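# Entretien des espaces de réception — Module 4

## Remise en ordre d'un salon avec tapis à motifs

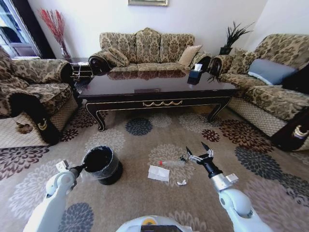

Le présent module fait suite à la séance consacrée aux sols durs. Il porte sur le ramassage des déchets courants et sur la préparation du tapis avant aspiration. Les stagiaires du centre Sosier se reporteront, pour le vocabulaire, au glossaire distribué en janvier.

### 4.1 Observation préalable

Un tapis à grands motifs floraux, où alternent le beige, le bleu marine tirant sur le gris et le rouge foncé, dissimule les petits débris. L'observation se fait donc en deux passages, debout puis accroupi, en partant des fauteuils vers le centre de la pièce. Les abords des pieds de meubles demandent une attention particulière.

### 4.2 Ramassage

On distingue :

- les contenants, par exemple une bouteille en plastique transparent, à orienter vers le tri après vérification du bouchon ;
- les papiers et mouchoirs, pliés ou froissés, à déposer dans la corbeille ;
- les miettes et fragments, laissés à l'aspirateur s'ils sont secs.

Un feuillet portant une écriture manuscrite n'est jamais jeté sans accord de l'occupant. Il est placé sur la table basse, face visible.

### 4.3 Corbeille

La petite corbeille cylindrique est tenue par le bord et approchée du déchet. Le sac doit recouvrir le rebord sur tout le pourtour — un sac qui glisse à l'intérieur est à remettre en place avant usage. Lorsque le modèle comporte un socle séparé, celui-ci est essuyé et replacé en dernier.

### 4.4 Table basse

Les plateaux sombres et brillants retiennent les traces de doigts. Employer un chiffon microfibre à peine humide, puis un chiffon sec. Les filets et poignées dorés se dépoussièrent au pinceau souple, sans produit. La boîte de mouchoirs est soulevée, jamais glissée.

### 4.5 Travail à rendre

Rédiger une fiche d'intervention de 200 mots environ pour le salon témoin de la résidence Flukdale, selon la grille Kuhlmann (annexe B). La durée d'exécution prévue est de 17 minutes, aspiration non comprise. Les fiches sont déposées au secrétariat, bureau 255, avant midi.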